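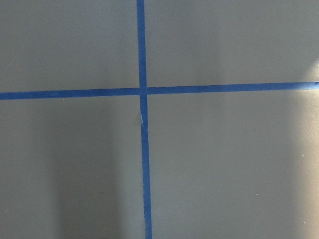

Wrist view, tape crossing on the work surface.

arnness: find the tape, fix the pose

Hi! I wrote arnness for the plate-handling setup at Vidmar, where we kept losing whole afternoons to a wrist camera calibration that had drifted by a hair. It looks for crossings of painter's tape in the wrist view, fits two lines, and hands you back a small pose correction you can feed to whatever planner you like (we use Madisura, so that's the one with a ready-made adapter).

The repo has the detector, the adapter, a replay viewer, and a sample set of 214 labeled wrist frames. Labels are plain JSON, one file per frame, with the crossing point and two line angles. Dilek Özkan did most of the labeling and wrote the label checker too, so if it catches a swapped angle for you, thank her!

Getting it running

Clone it, make a fresh virtual environment, run pip install -e . and then arnness replay samples/. The viewer should come up with the fitted lines drawn on top. If you get a blank window on a remote machine, add --no-gui and it'll write the overlays to disk instead.

How the fit works (skip this if you only want to use it)

Step one is a color mask in HSV. Step two thins the mask and votes for lines. Step three is the one I fought with for weeks: tape put down by hand isn't straight, and a strip can have a wrinkle or a jog in it right next to the crossing, which is exactly where you want good data.

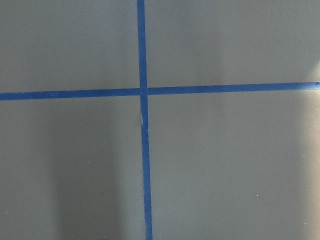

So I stopped fitting one line per strip. Each arm of the cross gets its own short fit, and the crossing is whatever point keeps all of them happiest. It's slower, but it doesn't get yanked sideways by one bad piece. Glare used to be a pain as well, so the mask threshold is now picked per tile (the tile size is in config.yaml, and I'd leave it alone until you've looked at your own overlays).

Anything with a residual above max_residual is thrown out and the planner keeps its last good pose. There's a timeout of 300 ms on the whole thing. Past that, same deal, last good pose.

Head camera and the Zunow tracker
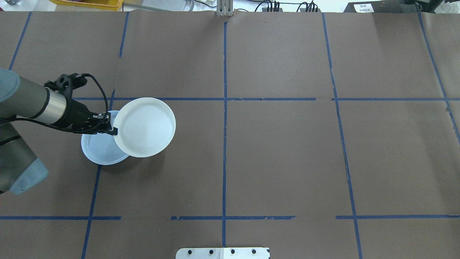 The head view goes through a separate script, grid_from_head.py, which builds the coarse map that tells the wrist detector which crossing it's probably looking at. It's much less polished than the wrist side. I first assumed full, unbroken grid lines, and that was silly: the horizontal lines have gaps between segments, some of the strips slant, and one of them runs right under the lower plate. The script now accepts broken segments and joins them if they line up closely enough (join_gap in the config). It also masks out the arm, using the joint state from Zunow, so make sure your timestamps agree before you blame the grid.

Known problems

Two crossings in one wrist view: it takes the stronger one and doesn't warn you. I'd like it to warn you.

Tape that's close in color to the surface won't work at all.

Replay chokes on logs longer than 1565 frames. Split them with arnness split for now, there's a fix half done on the september branch.

Bug reports are very welcome, and please attach the raw frame along with the overlay.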